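Does the Clivside cell need a tune-up every month?
3 min read

Goicoechea's service people would like us to recalibrate the wrist view on the Clivside pick cell every month. I have my doubts. The last full recalibration was in July, it took 47 minutes of line time, and the drop rate afterward looked a lot like the drop rate before.

What did help was duller. Milagros Barroso pulled the gripper, cleaned the finger slides and found one mounting screw backed out far enough to turn by hand. She put it back with thread locker and marked it with paint so the next shift can tell at a glance if it moves. The job sheet is number 1229 if you want the torque value. Please read it before you touch anything.

Fulgencio Soler is less skeptical than I am. He has been rebuilding the cell's view in simulation with the Ostano package, on the theory that we can set finger opening and approach angle there and stop using up real crockery. Fair enough, but a simulated mug weighs whatever you tell it to, and the friction numbers we typed in were guesses. He ran 10 cluttered layouts last week and wants to copy the settings straight across. I've asked him to hold off until we try the same offsets on the real cell at low speed.

The layouts themselves I have no quarrel with. A mug on its side with the handle hanging down is a rotten thing to grip, and we get them like that all the time. 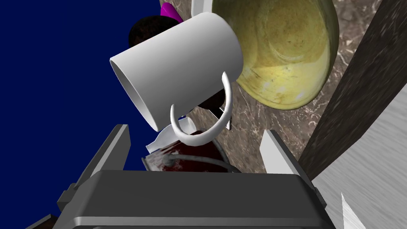
Simulated view over the open gripper fingers: tipped mug against the bowl, dark red container below.

Until further notice, wipe the fingers at shift change and check the paint mark. If it has moved, stop the cell and find Milagros. Leave the calibration alone.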